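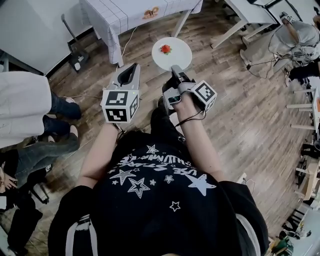

Strawberry on a small white table.

We use cookies to keep you signed in and to see which pages get read. Accept all / Manage choices

Petition to Flornham council, do paper and online signatures get added together??

flornhamfringe

Hi all. Bit of a panic, sorry if this is in the wrong section. We've got a petition going to stop the council selling off the Gikemier site (the old depot and the bit of green behind it, for anyone not local). Council website says 592 signatures from people who live, work or study in the area and it gets a debate at full council. Fine. We've got 290 on paper, doorsteps and outside the shops mostly, and the rest are online. But not on the council's own petition page, on one of the big general petition sites. Somebody at the last ward meeting told us those don't count. Somebody else said they do but only if there's postcodes.

Next full council is 13th September and I can't find when the petition has to be in by. Rang twice, got put through to Planning both times.

Also if it falls short, is that it? Or can one of us still get up and speak? The report the cabinet is going by was done by Nondex, consultants, and half of it is plain wrong about the drainage and the access off Modise Lane. Would like to say so out loud to somebody before they vote.

Any help appreciated, would like to sort it this week if poss.

pewter_kettle

Right, done this twice in a different district so check yours, but most work the same way.

Look for the "petitions scheme". Will be a pdf, probably buried under Democracy or Your Council, sometimes stuck on the back of the constitution as an appendix. That's the only thing that matters, not what anyone said at a ward meeting. It'll tell you

- what has to be next to each signature (name and address or postcode usually, some want a work address if they don't live there)
- whether they take outside websites
- whether paper and online can be combined
- the cut off before the meeting

Ours did combine them, but we had to hand in both together under exactly the same wording. Exactly. We'd changed one word on the online one, "disposal" for "sale", and the officer queried it. Got through in the end but it cost us a week of emails.

For the outside site: download the list of signers if it lets you. Some only give you name and first half of the postcode, and then it's down to the officer whether that's good enough. Anyone from miles away gets struck off. Ours lost a lot that way so don't stop collecting when you reach the number, keep going well past it.

Stop ringing the main line. Email Democratic Services, it'll be a democraticservices@ or committees@ type address on the bottom of any agenda. Ask them one thing per line and number them, you get a better reply. They're officers, they don't care which side you're on and in my experience they're quite helpful.

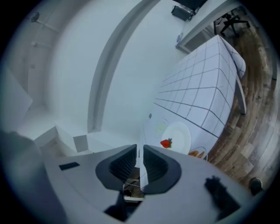

Duplicates as well, go through the paper ones against the online ones yourself before you hand over. People sign on the doorstep and then again on their phone in the evening. If the officer finds a lot of them the whole thing gets looked at harder, and you don't want that with a deadline coming.

Keep a copy of every sheet. Get a receipt when you drop it off, even just an email saying recieved.

On speaking: seperate thing altogether. Most councils have public question time at full council and you don't need a petition at all. Written question in advance, often a good few working days before, so look at that date first as it may be earlier than the petition one. You'd normally get to ask it and then a follow-up. Keep the follow-up back in your head, don't send it.

And if you're under the number it still has to be acknowledged in most places, it just goes to the cabinet member or a committee. Ours went to scrutiny and to be fair they gave it more time than full council would have.

tollgate

just get your councillor to do it. they can put a motion down. takes 2 of them, one to propose, one to second. petitions get noted and filed, seen it loads

flornhamfringe

Thanks both, that's loads. Found the scheme, it was in the constitution as you said, page a hundred and something. Paper and online CAN be combined. Outside sites "at the discretion of the proper officer", whoever that is. Have emailed.

@tollgate our ward ones are split, one for it, one won't say. Will try next ward over.

pewter_kettle

Proper officer for petitions is usually the monitoring officer or head of Democratic Services, there's a table near the front of the constitution that lists who's who. Ask them to confirm in writing that they'll take the outside list, before you print anything.

On the Nondex report, don't try to cover all of it. Pick the one worst mistake, page and paragraph number, and ask the cabinet member whether they stand by it. Access off Modise Lane sounds the better one if you've got measurements, drainage gets technical and they'll just say it's a matter for the planning stage. You can put the rest in a letter to every councillor. Send that 6 days or so before, any earlier and it's at the bottom of the inbox, later and they've already had their group meeting.

wickergate_resident

Not in Flornham but same sort of thing here with a library. One thing I'd add, read the agenda when it comes out. Sale of land often gets put in the private part with the press and public sent out, "commercially sensitive" etc. If the Gikemier item is down as exempt you can write in and object to it being heard in private. They have to publish a notice beforehand, and it should say how to do it. We got ours split, money bit in private and the rest in the open. Took one email.

Also ask if it's cabinet or full council that decides. If it's cabinet, a debate at full council might come after they've already voted. That happened to us, in April. Debate was lovely. Building was already gone.

flornhamfringe

Oh god. Hadn't thought of that. Checking the cabinet dates now.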